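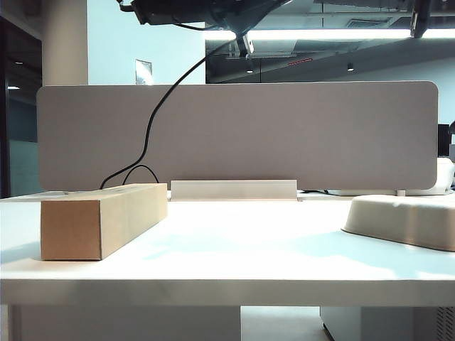 Desk with gray privacy panel, second floor. See item 2.

Mirham Building Tenants' Association
Minutes, July 15, 2025

Present: Rima Nimri (chair), Udow Bookkeeping, Jultach Travel, Voß Piano Tuning (taking minutes, under protest).

1. Last minutes
Approved. Jultach asked that "shouted" be changed to "remarked." Changed.

2. Noise on the second floor
Udow would like more privacy panels like the gray one shown. The quote is $245 a panel. Voß pointed out that a fabric panel has never stopped a piano. Udow said the piano was not the problem – the whistling was. Voß will whistle less before noon.

3. Kitchen
The refrigerator will be emptied on Fridays at 5, labels or no labels. A long discussion of the word "communal" followed and is not recorded here. The coffee fund stands at $38, with more than $60 owed to it. Rima will put up a list of names. Jultach asked if the list could be tasteful.

4. Elevator
Still making the sound. The landlord has written back to say that the sound is normal for an elevator of its age. Rima to ask what age that is.

5. Parking
The 8 spaces stay as they are until August. Udow's request to repaint the lines "where people really park" was voted down, three to one.

6. Other business
Jultach has a spare fern. No takers.

Next meeting in August, date to be set by Rima. Udow will bring the cookies, store-bought this time.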